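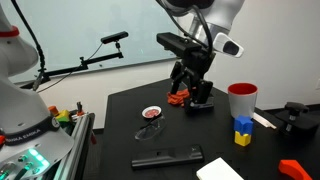 Figure 1. Orange cloth on the black tabletop.

Our group studied how small items gather on a shared work table. Lụa Kiều and Vinh Diệp kept the log through April – 66 entries in all.

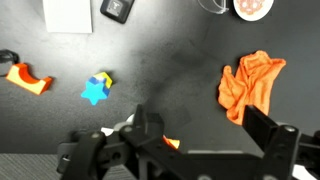

Figure 2. Arch block and star-shaped toy.

Toys were logged apart from household items.

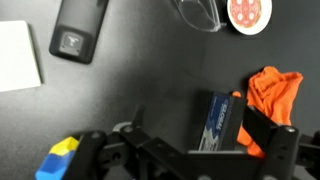 Items with no agreed place were the hardest to sort, and a tray was proposed for them.
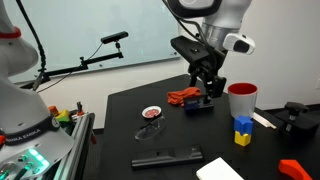 Loan La replied that one tray would fill by Tuesday and asked for two.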